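3.2 How the settlement notices were read

I should say first that I came to this part of the study with a fair bit of baggage. Before I moved into research I spent a while drafting opt-out notices for group claims, and I was rather proud of them. So when we sent our questionnaire to 400 people who had been sent a notice in the Wistomach overtime settlement, I was fairly sure they'd tell us the wording was fine and the post was slow. They told us the reverse (the post, apparently, was lovely).

The notice ran to six pages. Most people who wrote back had read the first page and the last one, and quite a few had gone straight to the bit with the money in it. I can't blame them, I do the same with my gas bill! What worried me more was the release clause on page four, where you give up the right to bring your own claim over the same unpaid hours. Only 34 people could tell us in their own words what it meant.
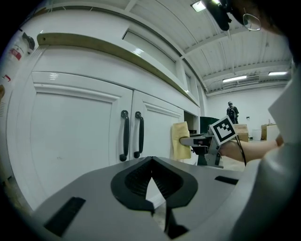
We then went back to the Sondik and Nistor settlements to see whether the same thing had happened there. Both were smaller, and both used a shorter notice, with the release moved up to the front under a plain heading. The replies were much better. People still got muddled about the deadline, mind you, and several thought that doing nothing meant they had opted out. In the Nistor case it meant they were in, and bound by the deal, and would get a payment only if they sent the form back. I had to read that one twice myself.
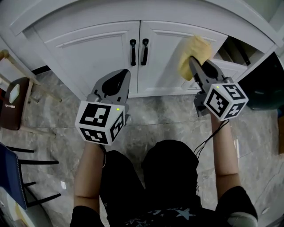
Figure 2. A person seen from above reaching toward a white cabinet with two hand-held grippers, one pinching a yellow cloth against the right door.

As for Iltero, I went back and forth on whether to use it at all. The emails went to more than 2000 former warehouse staff in April, many at work addresses they no longer had, and I don't think it's fair to judge the wording of a notice by people who never got it. It does tell you something about delivery, so I've kept it for section 5.

One caution before moving on. Our questionnaire asked people what they remembered, and in the Wistomach case they were remembering something that had come through the door months earlier. Some of them may have understood the clause perfectly well on the day and then forgotten it (I would have). I've tried to allow for this by looking separately at the people who still had the notice to hand when they filled in our form. Their answers were a little fuller, but the gap between the long notice and the short ones was still there, and it was widest among people who had left the job before the claim was brought.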